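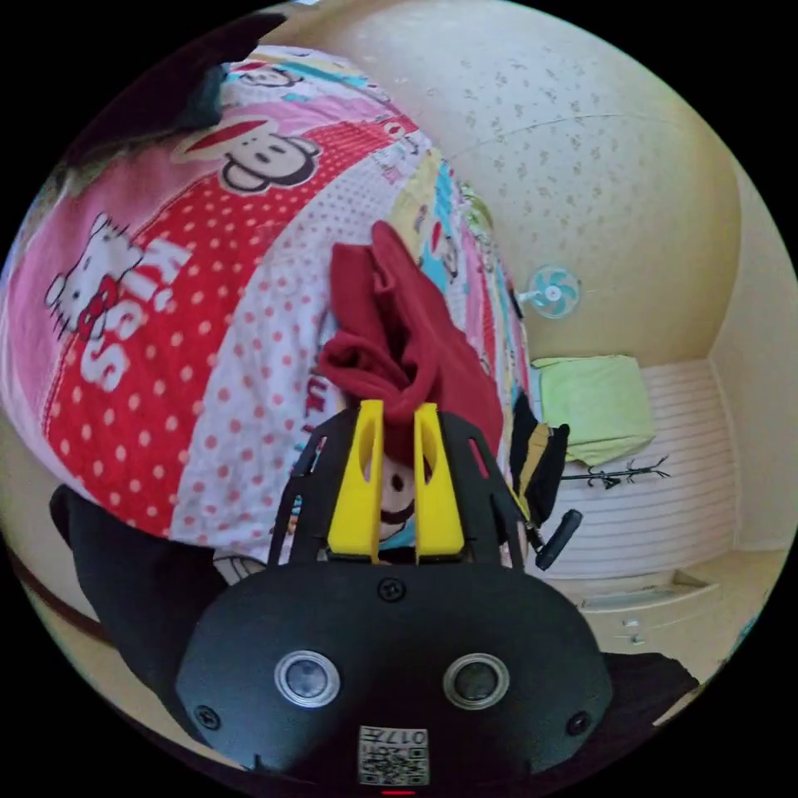
Drimby – laundry and bedding vocabulary

Word list for household textiles. Built for Notusow, the chore reminder app, but use it for whatever. Maintained by Callum Geddes, with a lot of cleanup by Angus Kinnear.

Last edited 4 Oct 2023

What's in it

131 entries, one per line, tab separated. Columns: term, plural, region, note. UTF-8, no header row (sorry, Moncrieff importer chokes on headers).

Covers bedding, clothes, towels. No curtains yet. No rugs either.

Terms that kept causing fights

duvet / comforter – kept seperate. A duvet takes a cover, a comforter mostly doesn't. People mix them up, so each one points to the other in the note column.

bedspread / coverlet – bedspread hangs to the floor in the old catalogs, but in everyday use it's just whatever goes on top. We went with everyday use.

throw – noun only. The verb broke search.

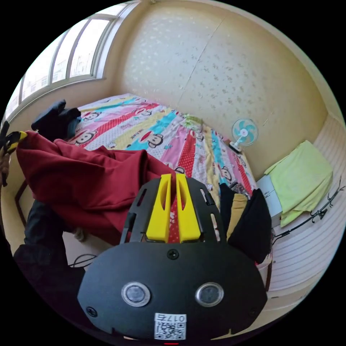
Regional notes

Region is US, UK or blank. Blank means both. 12 rows are still marked "??" – Angus has a list, ask him before filling them in.

UK "jumper" and US "jumper" are two rows. Do not merge. Someone merged them in October and we had to restore from the Drekance backup.

Known problems

Plurals for "linens" and "bedclothes" are wrong, fix is in the next version.
Notes over 200 characters get chopped on import.
"Sham" shows up 3 times, only the first has the right note.
Sort order is ASCII, so capitals come first. Use your own sort.

Adding words

Send Callum one line per term, tabs not spaces. Check its not already in there under another spelling. No brand names.

License

CC BY 4.0. Credit Drimby and link back.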